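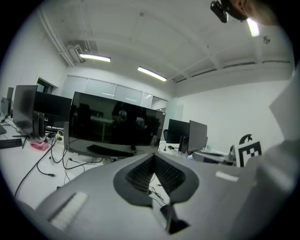 Hiyori Okabe wrote in to say that my vinegar trick for cloudy glasses did nothing for hers, and could I please do something about desks next, as hers was driving her up the wall. Fair enough! I work at a long desk most of the day and I have opinions.

Start with the screen. Switch it off first, because smears only show up properly on a black screen, and let it cool down for 5 minutes. Then a dry microfiber cloth, very light pressure, top to bottom. If there are still marks (sneezes, mostly, in my house) dampen one corner of the cloth with plain water and go again. Never spray the screen itself — the drips run down into the bottom edge and that's the end of your monitor. No paper towels either, and please, no window cleaner.

White desktops are a pain, I know. Mine picks up a gray shine where my wrists go. A drop of dish soap in a bowl of warm water gets most of it. For pen marks I use a bit of baking soda paste on a fingertip, rub gently, wipe, and dry straight away. Coffee rings come off the same way if you catch them the same day. Leave them a week and you'll be scrubbing. Try the paste somewhere hidden first if your desk has a glossy finish, it can dull it.

Now cables. I used to buy those fancy sleeves and hated every one of them, you have to undo the whole thing to swap a single charger. These days I use a roll of hook-and-loop tape, cut into pieces 7 inches long, and I label both ends of each cable with masking tape. Both ends! You'll thank me when you're under there with a flashlight in your teeth.

Keyboard: unplug, turn over, tap the back. Then a soft paintbrush between the keys. I did mine in February and got almost 100 crumbs' worth of toast out of it, I swear.

Last thing, keep the cloths in the top drawer and wash them without fabric softener. Softener leaves a film, and then you're back to a streaky screen. Hiyori, let me know how the wrist marks come out, and sorry about the glasses.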